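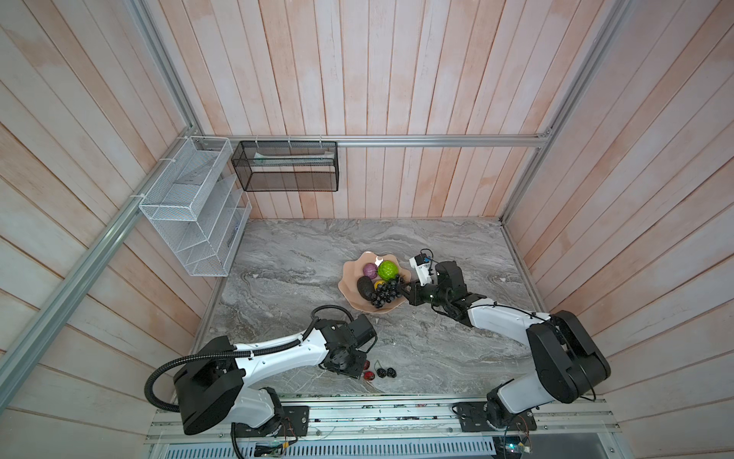

Grape bunch, right arm: wrist view on and off

December, started 9:40. Written by Yi-an, with notes from Tegan.

The purpose of today is to find out how much the policy depends on the wrist views when the right arm goes for the grapes. Until now we always trained with all views together, and Jarrah asked me last week what the fixed view alone can do. I had no good answer.

Data: 60 demonstrations, all by teleoperation. The Deltevent filter kept 57. The rejected ones have a gap in the joint log, so I did not try to repair them. Both policies are trained on the same kept set with the same seed and the same number of steps. Only the input views are different.

Layout: pink dish near the middle of the table, grapes over the lower right of the rim, cherries and blackberries on the marble near the left gripper. The small fruits are distractors. Neither policy should touch them. 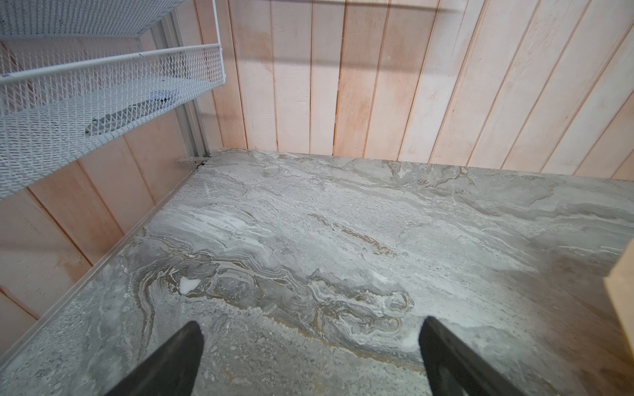
I spent the first hour on the wrist calibration, which was older than I believed. The old file was from before Alby changed the finger pads. I made a new one and saved it under Kondoston/calib, please do not use the old one anymore. The exposure is now locked on both wrists. With automatic exposure the marble became brighter and darker during the motion, and I suspect the policy learned something from this.

Evaluation: 26 trials for each policy, order mixed by script. A trial is good if the bunch leaves the dish and is still held at the end of the time limit. Tegan scored without knowing which policy was running.

All views: 22 good.
Fixed view only: 13 good.

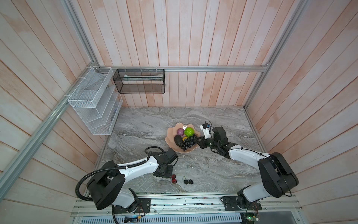

The failures are of different types. With the fixed view only, the right gripper usually arrives at the correct side of the dish, but too high, and it closes on the top berries or on air. Height is difficult to read from above, so this is what we expected. With all views the typical failure comes later: the hold is good at first and then the bunch turns in the fingers and slides out. More cameras will not help with that. Maybe a slower lift will.

One thing I did not expect: the left arm drifts a little while it is waiting, in both policies. In the demonstrations the operator's hand was probably not completely still, and the policy copies it. In 2 trials it pushed a cherry. I counted these as good for the grape task but marked them in the sheet.

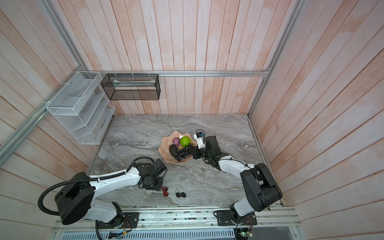

Would more demonstrations fix the height error of the fixed-view policy?

Probably only in part. I trained once more on half of the kept set, and the height error was almost the same, so the amount of data does not seem to be the main limit.

To do:
- repeat with the left arm commands masked during waiting (Yi-an)
- slower lift, same checkpoint (Tegan)
- ask Aroha if the depth channel can be logged at full rate
- copy the score sheet to the shared folder, my version has the wrong column names

Stopped 17:15. Checkpoints are on the second disk.

Last updated: December, 17:30
Contact: Yi-an Hwang | © Wevuleo robot learning notebook | Back to top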